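Skirnuvum Tabletop Pack for the Fuchs two-arm bench
Hand and gripper comparison, simulation build

In stock (download). Single seat or lab license. Ships with the Ronov controller profiles, no extra charge.

What it is: a ready-made kitchen table task set for trying end effectors against each other before you spend money on hardware. Load it, pick a left side and a right side, run. Same table, same objects, same starting layout every time unless you turn on shuffle.

What you get
28 tasks, pick / place / sort / handover
Left arm: black five-finger hand or plain flange
Right arm: two grippers, wide and narrow
Overhead camera preset, plus two wrist cameras (off by default)
Controller profiles: position, impedance, and the older velocity one for people still on it
Log viewer, CSV export
Setup guide, PDF, English and German

Runs at 200 Hz control on a normal desktop with a decent graphics card. Laptops work, fan gets loud. 20 GB free disk, more if you keep video.

Why two different ends on one table? Because that's what most of our customers ask for. The hand is nicer on cans and round stuff, the gripper is quicker and easier to tune. Running them side by side saves switching configs all afternoon. Andor Katona did the contact tuning on both and says start with the gripper, get your grip force sane, then go to the hand. Good advice. Most support mails we get are from folks who did it teh other way round.

Default view is the overhead camera, letterboxed. You can crop the bars in settings, does not change the logged data.

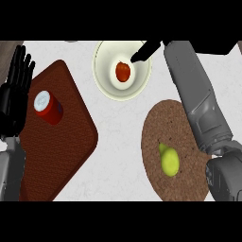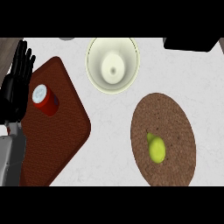 Overhead camera, kitchen set: can on the board at left, bowl at top, pear at right. Right arm in view in the first picture only.

Objects. Can, bowl, pear and small red fruit are in the base set. All of them have editable mass and friction. Pear is the tricky one, shape is uneven and it likes to roll if you squeeze near the neck. Bowl rim catches wide grippers, so raise the approach height a little. Boards and mats are fixed in place, unlock under Scene > Surfaces if you want them to slide.

Comparing runs. Pick two saved configs, hit Compare, go get coffee. Default is 300 trials per config. You get grasp success, drops, time per trial and peak force in one table. Seeds are shared so both sides see the same layouts. Please don't compare across versions, contact model changed with the last update and the numbers will not line up.

Known issues
Hand thumb joint can jitter in impedance mode. Lower the damping, fix is comming.
Wrist cameras drop frames when all views are recorded together.
Shuffle sometimes puts objects out of reach. Trial gets skipped and logged, not counted as a fail.

Not included: the Skovley arm models (seperate license), force sensor add-on, any real hardware. We don't sell the hand itself.

From a user
"Swapped grippers in the sim for a week, then ordered the narrow one. Would have bought the wide one otherwise. Docs could use more pictures." Gisela Meinecke

Upgrading from the old pack: keep your config folder, delete the cache, reinstall. Saved layouts carry over. Custom grippers need a re-export.

Support by mail, weekdays. Arne Reuter handles licensing and quotes, Mareike Grube does everything technical. No phone on Sunday, sorry. Attach your log file, and say which controller profile you are on.

Returns: no refunds on downloads once the key is used. Trial key on request, same content, export disabled.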